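Open day at Grovwood Studios: stages, sound and the Vultunum finishing room

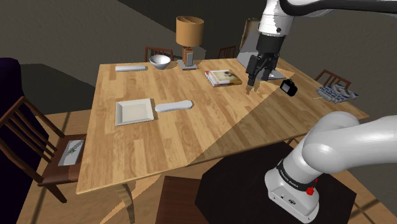 Computer render: dining table with plank-pattern top, robot arm at right.

Grovwood opens its main lot to visitors once a year, in November, between production blocks. The site is a former cold store on the Coste road and has been used for television drama since the insulation was stripped out and replaced with acoustic lining. The current tenant is Vultunum, the serial about a coastal weather station, which has finished shooting its second series and is now in post-production with Gredico in the building next door. Both companies took part in the open day on a single ticket.

Entry was by timed group at the north gate. Ours was the 10.15 am slot, with 14 visitors and two guides, one from the stages and one from post. Covered shoes were required and phones had to be put away inside Stage 2 and the grading room. Photography was allowed elsewhere.

Stage 1

The larger stage has a floor area of 1,331 square metres and a full perimeter catwalk. The grid is fixed steel with motorised hoists on the centre lines and manual chain blocks at the edges. The guide said the crew would have preferred motorised hoists throughout, but the edge beams were inherited from the cold store and are not rated for the extra dead load. Anything heavy therefore gets hung from the middle, and set layouts are drawn around that limit.

The floor is a levelled concrete slab with a painted timber skin on top. The skin is treated as a consumable and relaid when the joints begin to show in low tracking shots. Dolly work on Vultunum is mostly done straight on this surface without track, using soft tyres. Where a set has its own floor, it is built on low rostra and track goes down in the usual way.

Air conditioning is by large, slow-moving ducts along the south wall. It can be left running during dialogue at its lowest setting. We were invited to stand quietly while it was switched off and on again, and the difference was small but audible, mainly as a low rumble near the duct outlets. On warm days the practice is to cool the stage hard between set-ups and drop back to the low setting for the takes.

Stage 2

Stage 2 held the standing set for the weather station. It is a composite interior: radio room, corridor, kitchen and bunk room, all connected, with wild walls on the seaward side. The walls are flats on a timber frame with a textured finish, and each has a stencilled number on the back that matches the set plan. Ceilings are stretched fabric in lift-out panels, so that soft light can be pushed through from above and a boom can be dropped in where a panel has been removed.

Windows look out to a printed backing on a curved rail. The production tested an LED wall for the first series and went back to the printed backing for most scenes. Two reasons were given. The windows are salt-stained as part of the design, which hides much of the detail beyond them, and the heat from the wall was awkward in the smaller stage. The wall is still hired in for storm sequences, where moving light on the actors' faces is needed and is difficult to produce by other means.

The practical lamps on the set are all wired back to the dimmer room and carry labels with their channel numbers. Anything an actor is seen to switch is operated remotely on cue. The switch on the wall is a dummy with a positive click, and the click is usually removed and replaced in the sound edit.

Lighting and power

The dimmer room was open through a glass panel only. Most of the older tungsten dimmers have been taken out, and the room is now largely relay switching and data distribution. The stages guide put the reduction in connected load down to the move to LED fixtures and noted one side effect: fewer people are needed on the catwalk, but more time goes into matching fixtures of different ages, which drift apart in colour as they wear. A small test bench is kept for this, with a grey card and a spectrometer bolted in position.

Gredico: sound

After a short break the group crossed the yard to Gredico. The foley room is lined with pits of different surfaces, including gravel, decking, vinyl and a steel plate. For Vultunum the most used is a wet shingle pit with a drain beneath it. Rubber sheeting under the shingle keeps the drain from ringing. We heard a short scene in stages - production sound, then footsteps, then cloth, then the full mix - and the production track was cleaner than I expected given the amount of wind machine in use on the day of the shoot.

The mixing theatre seats a small audience behind the console. Episodes are mixed for surround delivery first and folded down to stereo, with the fold-down checked on a modest pair of television speakers to one side. Dialogue level is set on those speakers as well as by meter.

Gredico: picture

The grading room was the last stop. The opening episode of the new series contains 278 visual effects shots, of which 118 are sea or sky replacements. The remainder covers set extension, removal of rigging and the radio mast, which exists in full only as a model on the computer. Shots arrive at the grade with separate mattes for water, horizon and foreground, so that the colourist can shift the sea without sending a shot back.

A version-tracking screen on the side wall listed shots by scene with their approval state. Titles and dialogue had been blanked out. The guide would not discuss the story of the second series and no footage from it was shown apart from plates without actors.

Practical notes

The full circuit took a little under three hours. There are stairs to the catwalk viewing point, but the rest is step-free, with a lift at Gredico. The canteen was serving from late morning and takes cards only. Parking on the lot is reserved for crew, and visitors are directed to the gravel area past the weighbridge. The shuttle from Coste station stops at the south gate, which is a long walk from the entry point and is not signposted. Next year's bookings open through the Grovwood site in August, with groups allocated by time slot.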